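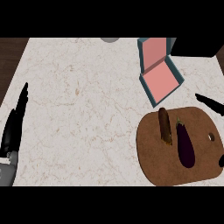
Collecting demos, week two

Most of my evenings this month have gone into the kitchen task. The idea is simple enough: vegetables start on the cutting board, the box is open on the counter, and the eggplant has to end up in the box. I drive both arms in the simulator, and every run gets saved as one example for the policy to learn from. The target is 50 good ones before I train anything.

I have 30. The first 10 I threw out. I was still learning the controls and kept stopping halfway to think, and the pauses went straight into the data. Poppy Tindall trained a small model on them anyway, to see, and it stopped halfway too.

Things I changed after that:

The start positions now shift a little on each reset. Before, the box was always in the same place and the model could have done the whole task blind.

I decide which arm does the grasp before I press record. The board is on the right, so it's the right arm, and the left stays out over the counter until it's needed. When I switched arms from run to run the examples disagreed with each other and the loss stayed flat.

I keep runs with one missed grasp if the second try is clean. Monique Courtois argued for this and I was against it, but her Wallero models recover from a slip and mine never have.

The eggplant is the hard part. It's wider at the bottom, and if the fingers close too low it squirts out and rolls. I go in nearer the stem now, slowly, and lift straight up before moving toward the box. The marble counter is a nuisance in its own way – the veins change with the texture seed, and I wasted an evening on a bug that was only a different slab.

Each run takes me 2 minutes, plus the reset. Then I watch it back at double speed and either keep it or delete it. I used to put off the checking until the end of the night and let bad ones through because I was tired.

Next is closing the lid as a separate task, with its own set of examples. I'll move the files over to Hartley first, as the disk here is nearly full.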